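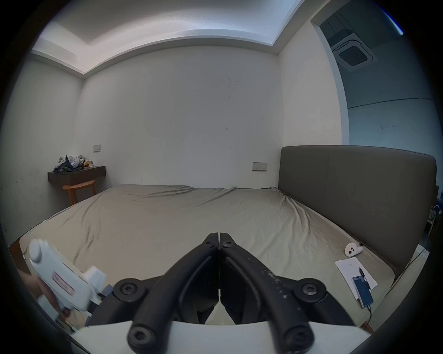
Bedroom set, wrist view, gripper closed. Phone, pen, paper and earbud case on the sheet.

Zevari Bedroom Set: README and data card

4 min read

Student project of the Meltercombe robotics club. Maintainer: Frøydis Nygård. Hardware: Valter Åberg. Labeling: Gudrun Sundqvist and Ragnvald Strömberg. Current version: 2, released March 16, 2019.

Summary

Zevari is a set of short recordings made with a hand-held two-finger gripper in furnished rooms. The club uses it to train a small grasp model for the Prandisthorpe student competition (household track). This card covers the bedroom part only. The kitchen part has its own README and a different label list.

Contents

- 473 episodes in train/, one folder per episode
- 2000 still frames in stills/, drawn from the episodes and labeled by hand
- labels.csv, one row per still
- splits/, plain text lists of episode names

Each episode folder holds the video, a jaw opening log and notes.txt. The notes file may be empty. Episode names are not in time order. Do not sort by name and assume a sequence.

Labels

Every still has a jaw state (open, closed, partial) and a list of objects on the work surface. Jaw state is judged from the fingertips in the still, without reference to the log. Where the two disagree, labels.csv keeps the hand label and sets log_mismatch to 1.

Object names are kept general. "phone", "pen", "paper", "cable", "cloth", "small case". Brand and model are not recorded. Text on paper is not transcribed.
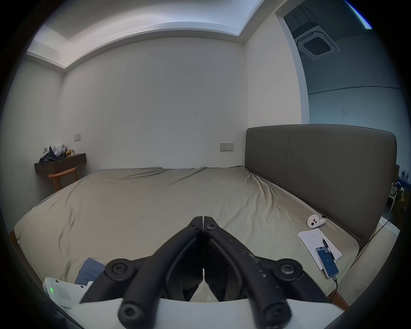

Same bed, jaws closed at the tips. Labeled: phone, pen, paper, cable, small case, cloth.

Known problems

- Wide-angle distortion is not corrected. Straight edges near the rim come out curved. Run tools/undistort.py with the supplied calibration file before measuring anything.
- The fingers hide part of the work surface. Objects partly behind a finger are labeled if they can be identified.
- Black cables on dark fabric were missed in version 1. Ragnvald relabeled these; a few are probably still wrong.
- Episode 1453 has no jaw log. The loader skips it with a warning. Numbering has gaps and does not match the episode count.
- Light fabric with heavy creases gives false edges in the baseline detector. Lower the edge threshold only for the bedroom split.

Use

Python 3.6 or later. Run check.py first, then load.py with the path to splits/. Output is one array per episode. The Hou loader from January reads the old column order and will fail on this version.

Corrections go to Frøydis with the episode name and frame number.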